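Week 9 handout: Recording demonstrations on the two-arm cell
Prepared by Hala Tannous and Odair Xavier

Read these notes before your recording slot. The theory of imitation learning was covered in week 8 and is not repeated.

Each group records 100 episodes. Pooled across the class that gives us 2000, enough to train the shared policy that Doğukan Ersoy will run in the last lab. One bad habit repeated by every group ends up in the policy, so please follow the same routine.

An episode is one attempt with small parts handled in the air between the two grippers. Work above the middle of the table. Vary where the loose pieces lie from one episode to the next, and write the layout on the log sheet. If you drop a part, keep recording, finish or give up, and label the episode honestly.

Every episode has views from a fixed camera and from a wrist camera. Check all of them before you save. The fixed view gives you the arms and the table, but small parts are hard to make out in it. The wrist view is close, and most of it can be tabletop.
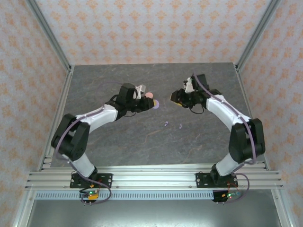
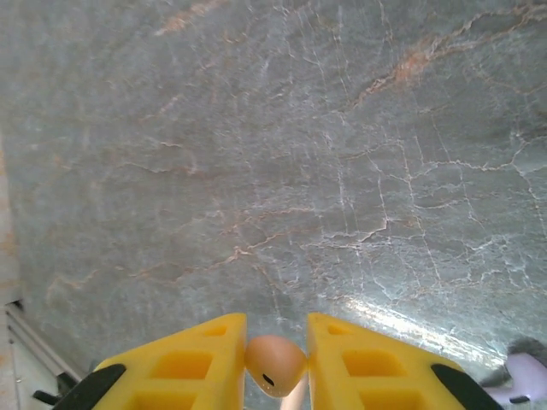
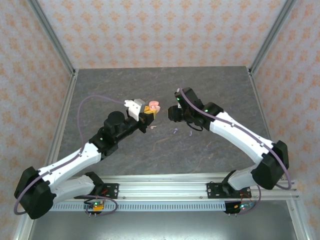
Figure 9.1. Fixed camera (first and third) and wrist camera (second). A small part is held in a gripper in each.

Things to look for when you review:
Cable position. The cables run along the outside of the arms and need slack at the elbow. Stop if one pulls tight.
Pauses. Trim nothing. A pause of more than 200 frames gets the label "idle" — the loader handles the rest.
Reflections. The tabletop is glossy and can wash out in the wrist view. Note it, but keep the episode.

Save to the Trureo folder under your group name. Log sheets go to Jussara Rocha by the end of April. Groups sharing a slot should agree beforehand who drives and who labels, then swap halfway.

Reading for next week: chapter 9 of the course notes, the section on action chunking.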